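Previous by thread | Next by thread | Index

Re: [erkalton-tenants] Damp in the ground floor rooms

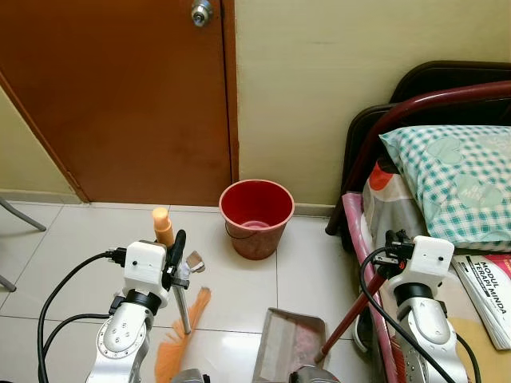

Ground floor, red bucket by the door.

> Idwood say a $600 sealing treatment will fix the smell for good.
> They can start Thursday if we all agree.

I'd want to see a moisture reading first. Idwood sell the treatment, so of course they recommend it. Zilberg quoted us for the same job in January and came back with a different cause and a different colour of paint — neither firm lifted a tile. The building is 91 years old and 4 of the 11 units have never smelled of anything.

Has anyone checked the gutters? I'm voting no until they have.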